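4. How firms describe their own speed

4.1 The promised arrival time

Every locksmith in our sample is fast. We had expected a few to claim moderate speed at a moderate price, and we reserved a code for it in the scheme. The code was never used. Of the 919 service listings we read, all that mention arrival time at all promise a short one, and the most popular figure by some distance is 15 minutes. The figure appears for firms covering a single neighborhood and for firms covering an entire county, including one whose service area takes in two mountain passes.

We therefore treat the stated arrival time as a courtesy, much as "how are you" is a courtesy, and ask what callers make of it. In the interviews, few people could recall the number they had been promised. They recalled whether the dispatcher had called back. A caller in Aswood waited most of an evening and rated the firm highly, having been telephoned at intervals with what she called "very polite bad news." A caller in Tanguy was let into his apartment well inside the promised window and complained anyway, on the grounds that the technician had not seemed impressed by the door.

4.2 Price and the word "from"

Prices are quoted less freely than minutes. Where a price does appear, it is usually preceded by "from," a small word that does a great deal of lifting. In the Nimdale listings, the starting price covered the visit but left open whether anyone would touch the lock. We coded such prices as incomplete. One of our two coders preferred "aspirational," and the disagreement accounts for a visible dent in our agreement score for this item (see Section 3).

Callers were more forgiving than we were. Most assumed the final bill would be higher and had prepared themselves for it on the doorstep, where there was little else to do. What they minded was learning the price of a part after the old one was already out of the door. Firms that gave a full figure over the phone, even an ugly one, drew fewer complaints than firms that opened low and climbed.

4.3 Interview setting

Interviews in Baltano were held at a table in a rented office, with sessions kept short enough that people would agree to them. We began in January, a good month for lost keys and a poor one for getting anyone to leave the house and talk about them.

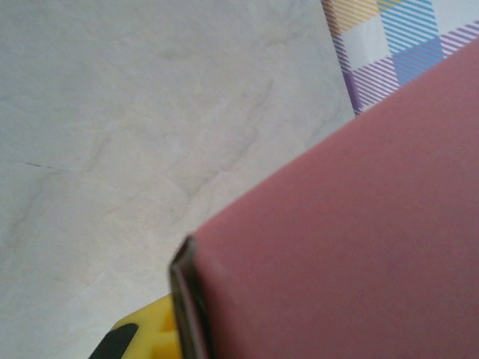
Figure 3. Light, gray-veined surface with a flat pink object.

Some callers brought their receipts. These turned out to be the most useful papers we collected, partly for the amounts and partly for the handwriting, which grew worse as the hour grew later. Where a receipt and a memory disagreed, we kept both and compared them. Memory tended to shorten the wait when the bill was fair and to stretch it when the bill was not, so our self-reported times should be read as a measure of mood with minutes attached.

We did not ask how the keys had been lost. People told us regardless, at length, and those accounts are left out of the analysis that follows.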